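From the Floor: The Arms, Three Months In

When Cosgrove announced in January that the kitting line at Stirport would be getting a pair of robot arms, the break room settled the matter in under an hour. Half of us were going to be replaced by spring. The other half were going to be promoted to something with "technician" in it. Both halves are still here, doing more or less what we did before, with a longer name for it.

For anyone who works upstairs and has only seen the slide, kitting is putting small things in trays so that a customer can open a box of game parts and find what the lid promised. We ship over 3000 kits in a good week. Wojciech Stępień has been packing them since the company was still called Viltum, and he can fill a tray while telling you about his knee.

The arms do not have a knee. They do have a rehearsal space, a simulated room on a computer, where every new pick gets tried before anyone lets it near the stock. Our shift now takes turns supervising these rehearsals. You sit, you watch an arm think about a die, and you write down what it did. Przemysław Borkowska runs the sessions and insists on notes in full sentences, so "missed again" gets sent back to you.

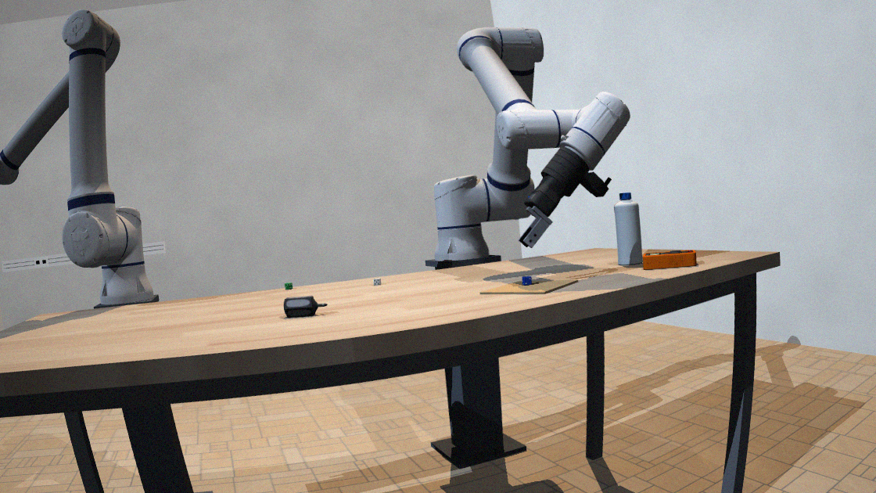
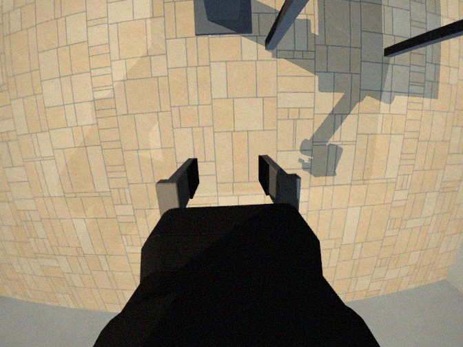 Two views from the simulated room: the table with both arms, and a gripper over the tile floor.

The notes turn out to matter more than we expected. Every rehearsal gets a number, and number 214 has become a bit of a celebrity. The arm went for a die, closed on nothing, lifted nothing with great care, and set nothing down in the tray. The software scored it as a success. Wojciech wrote half a page on it, and Zenico, who supply the software, changed the way a pick gets checked. He has since asked twice whether that comes with a raise. We'll report back.

So what has changed for the people? The lifting, mostly. Full totes used to go from the rack to the bench by hand, and the bench has now been raised and moved next to the rack, which we had been asking for since well before anybody mentioned robots. It took the arrival of a machine with no back to get the layout fixed for the people who have one. We are choosing to be gracious.

The schedule changed too, and that went less smoothly. Rehearsal duty runs in blocks of 90 minutes on paper and longer in life, and whoever is on it isn't packing. The late shift has been short a pair of hands on most of those days. Management's position is that this will even out once the arms take over the simple kits. The late shift's position can't be printed in a newsletter, but it has been passed along.

As for jobs, the written promise is that no one on kitting will be let go over the arms, and it's pinned up by the time clock if you want to read the wording for yourself. Several people have, slowly, with a finger under each line. Questions about it go to your shift lead.

Rehearsal 318 is the next one with an open seat. Sign up on the sheet outside the training room, and bring your own pen — the last three have walked off, and the arms have an alibi.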